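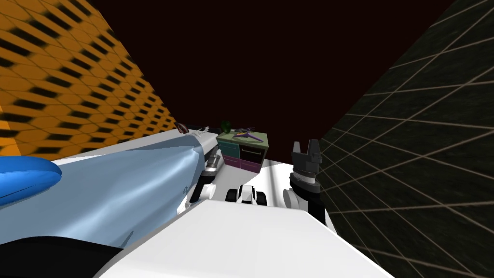
The cabinet task in simulation, with one of the randomized wall sets.

2019-09-25

I spent most of September on wall textures, which I did not expect when I started this project. The task is simple to state. There is a small cabinet with drawers, the two-armed robot stands near it, and the policy has to open a drawer using only camera input. We train in simulation and test on the real robot in the lab.

The first policy, which we called Selteston, was trained with plain gray walls. It did well in simulation and badly everywhere else. Wian Buthelezi suggested the background was the problem, so I wrote a script that picks a new pattern and color for each wall at the start of every episode. Orange honeycomb is one of them, and dark tile with light grid lines is another. The cabinet colors change too, and so do the small objects left on top of it.

I trained the new version, Tallis, on 293 wall patterns. Everything else stayed the same: same network, same reward, same number of steps. Then I ran both policies for 60 trials each on the real cabinet. Selteston opened the drawer 14 times. Tallis opened it 41 times.

Preben Þórarinsdóttir asked whether more patterns would help further, so I went up to 483. That gave 42 out of 60, and I would not read anything into one extra drawer. Training also took longer to settle. I'm keeping 293 for now.

Most of the remaining failures have to do with the arm getting in its own way. When the near arm reaches across, it covers a lot of the view, and the policy sometimes stops moving until I reset it. Changing the walls does nothing for that. I tried moving the camera a little between episodes and it helped in simulation, but I haven't run it on the robot yet.

A few things on my list before the next round: fix the drawer friction, which is too low in the simulator, add a second cabinet model, and rerun the gray wall baseline with a different random seed. Wian has the lab robot until the end of the month, so the real trials will have to wait until he is done with it.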